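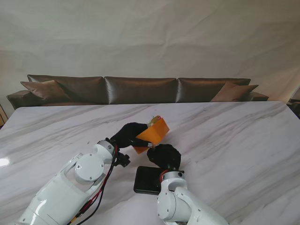
HOUSEHOLD TEXTILES, session 4
Stain removal and laundering: notes to go with the talk
February 9, 2022

Bring these next time, we carry on from the bottom of the page.

Recap from last session: fibre content first, then colour, then the stain. Most damage in the home comes from skipping step one. Wool and silk are protein fibres. Cotton and linen are cellulose. Polyester and nylon are neither and behave diffrently again (they hold on to oil).

Stain groups
Protein: egg, milk, blood, grass partly. Cold water. Hot sets it.
Tannin: tea, coffee, red wine, most fruit. Warm water if the fibre allows, no bar soap on these, it can make the mark harder to shift.
Oil: butter, make-up, salad dressing. Washing-up liquid neat, leave, then as warm a wash as the label says.
Dye: ink, beetroot, one red sock. Act quickly. Sometimes you lose.
Mixed: gravy, chocolate, curry. Treat the oil part and the protein part first, colour last.

Order of work
Blot, don't rub. White cloth only.
Work from the outside in.
Test on a seam allowance.
Rinse between products. NEVER mix bleach with anything acid or with ammonia. Chlorine gas in one case, chloramines in the other. This will be in the written test.

Enzymes. Protease for protein, lipase for fats, amylase for starch. Most biological powders carry more than one. They need time, so a quick cycle wastes them. Keep protease off wool and silk, same reason it works on egg. Cellulase turns up as well, trims the fuzz off cotton, keeps colours looking brighter.

The Flunstead swatches
288 swatches, 96 each of cotton, wool and polyester. Stained in September, stored flat in the dark, washed this term. Tea, egg yolk and cooking oil. Cotton came out best on tea with the oxygen bleach soak. Polyester and oil: 36 swatches still had a visible ring after the second wash. Wool results to follow, Takumi Hattori is still grading them against the grey scale.

Care labels
Tub = wash, number is the maximum temperature not the recomended one.
Triangle = bleach. Two slanted lines inside = oxygen bleach only.
Square = drying. Circle inside it = tumble.
Iron = iron, dots for heat.
Plain circle = professional cleaning, leave the letter to the cleaner.

For next time
Read the Carnmont leaflet on hard water, both sides.
One care label from home, copied out, with what you would do differently.
Late swatch sheets to the tray by the door.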